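4.2 歯車の仕分け工程における手仕事の移り変わり

本節では、トロムステッド(Tromstead)の小型減速機組立工場で行った聞き取りと現場観察のうち、歯車の仕分けと供給を担う班について述べる。この班はもともと18名で、届いた部品を手で広げ、向きを揃え、指先で縁をなぞって欠けやばりを確かめてから組立台に渡していた。一日に扱う数は約2,000個にのぼり、班の人びとはこの作業を親しみを込めて「豆拾い」と呼んでいた。単調といえばそのとおりなのだが、話をうかがってみると、豆拾いの時間は隣の人と声を交わし、新しく入った人の手つきをそれとなく見てやる時間でもあったようで、筆者らもお茶をいただきながらずいぶん長く聞き入ってしまった。

自動化はこの工程のうち、台の上に置かれた歯車を一つずつつまみ、組立側へ移すところから始まった。図4は、白い小さな平歯車が二本の指の間にあるところを、ハンド側から見たものである。開いた指の幅に比べて部品はごく小さく、中心からもずれて右の指の近くにある。人であれば意識もせずに手首をわずかに寄せるところだが、機械に任せるとなると、このずれをどこまで許すかを誰かが決めておかなければならない。導入後の班では、この「決めておく」仕事がおもな日課の一つになった。
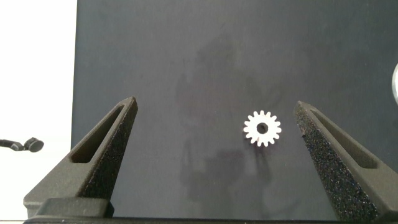 図4 暗色の作業面に置かれた平歯車とグリッパの指

ウィルマ・マクリーシュさんは、手を動かさなくなってからのほうが手のことをよく考える、と話してくれた。以前は欠けた歯車に触れれば「あ、これは駄目」で済んだものが、いまは何がどう駄目なのかを言葉にして設定の担当に伝えなくてはならない。それが面倒でもあり、少し誇らしくもあるのだという。ただ、朝の時間に隣と話せなくなったのはやはり寂しい、とも付け加えた。

この語りには、班の多くの人に通じるところがあるように思われる。第一に、指先の判断が言語化を求められるようになったことである。班では「ざらつく」「引っかかる」といった言い回しを持ち寄って帳面に書きためており、これがのちに検査基準の下書きとして使われた。先行する議論では自動化による技能の喪失が強調されがちであるが、少なくともこの工場では、技能の一部は帳面のほうへ引っ越したと見るのが実情に近い。もっとも、書ききれずにこぼれたものがどれほどあったかは、本調査の範囲では確かめられなかった。

第二に、会話の場が変わったことである。配置換えにより仕分けに残ったのは5名で、それぞれが離れた位置から台を受け持つ。豆拾いの場で自然に行われていた新人への手ほどきは、12月から午後2時の短い打ち合わせに移された。アキレアス・ガラニスさんはこの打ち合わせを歓迎する一方、改まった席では些細なことほど聞きにくいとも述べている。筆者らが同席した折にも、用件が片づいてから廊下で交わされる立ち話のほうが、よほど込み入った中身になっていた。こうした立ち話の役割については、組立班での観察とあわせて4.3で改めて取り上げる。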